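Gallery: Care and Setup of the Hand-Held Gripper Station
Jimell Workshop, Akanda Building

Posted February 8, 2024

The Jimell Workshop operates a station at which staff record manipulation tasks with a pair of hand-held grippers. The station was commissioned in December under the Pendo project and is maintained by the workshop's own technical staff. This page sets out how the pair is prepared, checked and repaired. It is intended for operators who have completed the introductory session and for partner sites that are setting up a station of the same type.

Operators are reminded that the two grippers are treated as one instrument. They are issued together, checked together and returned together. If one is withdrawn for repair, its partner is withdrawn as well and both are entered in the log under the same number.

Preparation of the pair

Each gripper carries a marker cube at its base. The printed faces are wiped with a dry lint-free cloth before the first recording of the day. Solvents and household cleaners are not permitted on the markers, as they lift the black ink at the corners of the squares. A face that shows a scratch across any square is replaced in full; touching up with a pen is not accepted.

The fingers are opened and closed by hand 50 times before use. The operator listens for grinding and watches that both fingers move at the same rate. A finger that lags is usually the result of dust in the pivot, and in most cases a brush and compressed air are sufficient. Where they are not, the gripper is sent to the bench.

A short functional check follows. The operator picks up a soft article, holds it clear of the table and sets it down again, first with one hand and then with the other. Soft articles are used because they show a weak grip sooner than hard ones -- a block will stay put in fingers that would let cloth slide.

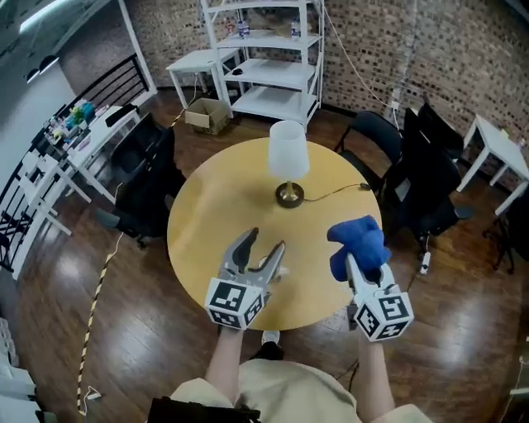

The check is repeated after any change of fingers, and the result is written in the log before recording resumes. An entry consists of the operator's initials, the pair number and one word, either "pass" or "bench." Remarks belong in the column to the right. Dilani Dewan, who supervises the station, reviews the log at the close of each working day and signs the page.

Marker faces

Replacement faces are printed in the workshop on matte stock supplied by Zelance and are kept flat in a labeled folder. The faces of a cube are not interchangeable. Each has its own pattern and its own position, and a face fitted in the wrong place or turned a quarter of the way around will spoil every recording made with it. The fitting sheet inside the folder cover gives the correct order. A second member of staff compares the finished cube with the sheet before the gripper is released.

Adhesive is left to set for 24 hours. A pair with a newly fitted face is stored on its side during that time, with nothing resting on the cube.

Bench repair

Work on the finger pivots is carried out at the bench only. The pivot screw is turned out slowly and placed in the magnetic tray, followed by the washer and the spring. Old grease is removed completely before new grease is applied; a thin film is enough. When the finger has been refitted, the gap between the closed tips is tested with a feeler gauge at 2 points, near the tip and near the root. Fingers that do not meet evenly are adjusted at the stop screw -- never by bending.

A repaired gripper is cycled another 50 times and rejoins its partner for the functional check described earlier. The repair is complete when the pair passes together.

Storage and return

Pairs are returned to the padded case with the fingers open, so that the springs are not held under load overnight. Cubes face the lid. The case is closed but not strapped.

Partner sites may request the fitting sheet and a blank log page from the Jimell Workshop office. Requests should state the pair number and the name of the person responsible for the station.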